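Unit 2: Choosing a gripper, and finding out you chose wrong
Last updated 2nd March

These notes go with the bench sessions. They cover the parts of the lecture that were mostly me waving my hands, and they leave out the catalog prices, which made several of you laugh last time.

We are comparing two kinds of fingers. The Hasell fingers are stiff, narrow and easy to predict. The Sullov fingers give a little when they close, so they forgive bad aim, and they also forgive you for not noticing that your aim is bad. The Flasus controller drives either kind and has no opinions. It will close at full force on an egg if that is what you typed.

Start every session by zeroing the grip width. Close the fingers fully, set zero, open, close again and read the value. If it has moved, do it again. A drifting zero accounted for most of the strange results in February, including one very promising graph that I was sorry to lose.

Each pair of students runs 32 grasps per finger type. Write down the object, the approach angle, the width at contact, and whether the object was still held after the lift. "Sort of held" has appeared on several log sheets. The column takes yes or no.

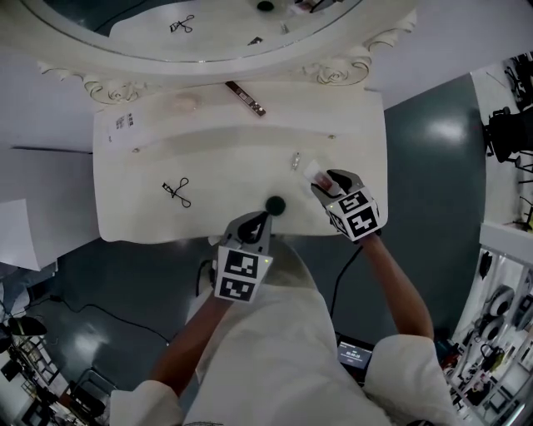 Small objects are where the comparison gets interesting, and where most grippers sold on the strength of lifting a brick begin to look less clever. A small clear vial asks for a narrow grip and a light one, and it is hard for a camera to find against a pale surface. An eyelash curler is worse in its own way: looped handles at one end, black metal all over, and no obvious place to take hold of it. Then there is the mirror. A vision system that hasn't been warned will happily report a second curler in the reflection and plan a path to it, through the glass. Mask the mirror out before you run detection. The marker cubes on the hand-held grippers carry black square patterns for tracking, and they only help when the camera can see them, so watch how you turn your wrists. People tend to roll the hand inward when reaching for something low, and that can swing the pattern out of view at the moment you most want it.

On cables: route them behind the forearm before you begin. A cable that tugs at the wrist shows up in the force data as a mysterious skill.

For the write-up, use the Sandhu scoring sheet. It gives 2 points for a clean grasp, one for a grasp that needed a second try, and none for anything that ends on the floor. Don't average the two finger types together. Somebody does this every year and reports that the average finger is average.

The full log from last term has 1664 rows and is in the course folder. Use it to check your own numbers, but read the notes column first. Some of the early rows were taken with the fingers fitted upside down, and the success rate in those is a little better than I would like. A sensible explanation of this will be read with interest and may be stolen for next year's lecture.

Before the next session, read the chapter on contact friction and bring a filled-in log sheet, in pen. Pairs who want to swap finger types early should put the first set back in its case with both screws.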